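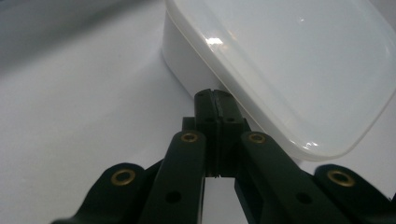
The brochure for the Woster kit promises "a skilled pair of hands for any kitchen." What arrives is one hand, or part of one: two black plastic fingers on a linkage, which you hold and squeeze yourself. You repeat a chore until the software claims to have learned it. Then you buy the arm.

The arm is extra. Clustley, the company behind Woster, charges $900 for the starter kit and is slower to tell you what the rest will cost. I asked twice and was sent the same brochure.

I spent 3 weeks with the kit, mostly on food containers, a chore Clustley's sales page is fond of. The instructions ask for 131 repeats of each task before you upload anything. Closing a lid is one task. Opening it is another. Moving the container to a shelf is a third, and if you own two sizes of container you are advised to start over.

The hardware is the better half of the deal. The brass bushings at the pivots are a nice touch at this price, and the fingers close squarely. I found them fussy around rounded corners, though, and a smooth plastic lid gives them very little to hold. My own hand never had to think about it.

Then there is Flundano, the online service that turns your efforts into something a robot can use. My first upload was rejected with a note saying the lighting was "inconsistent." The second went through on a Tuesday and came back with a score of 31. Out of what, the page didn't say. Support told me the scale was "relative."

Hervieu sells a similar kit with a plainer grip and a printed price for the matching arm. I haven't tried it, and its claims may be just as rosy – but at least a buyer can add up the bill before starting.

Clustley says a new version of Flundano is due in October. I would wait for it, and for a price on the arm.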